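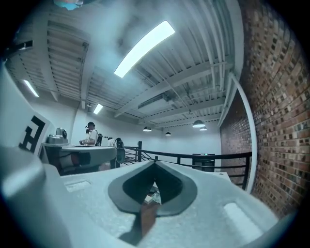

Grey gripper body with its dark V-shaped pad.

Submitting a death notice through Plidum

Notices for the Trirkton and Nogueira editions are entered on the same form. Have the full name, age and place of residence ready before you log in; the session closes after 30 minutes without saving.

1. Select New notice, then the edition. A notice can run in both, but each is charged separately.

2. Enter the surname first. A maiden name goes in its own field – do not type brackets, the system adds them.

3. List relatives in order: spouse, children, grandchildren. Put a partner's name in round brackets after the relative's. Mark anyone who has already died with "the late".

4. Add the service details. Give the time as 11 am, not 11.00, and write the name of the chapel in full.

5. Check the line count. The basic rate covers 40 lines, and the form will not accept more than 55.

6. Enter the funeral director's code. For Rotach it is 391. Families submitting without a director leave the field blank and upload the death certificate instead.

The deadline for the Saturday edition is 4 pm on the day before. Corrections after that appear online only.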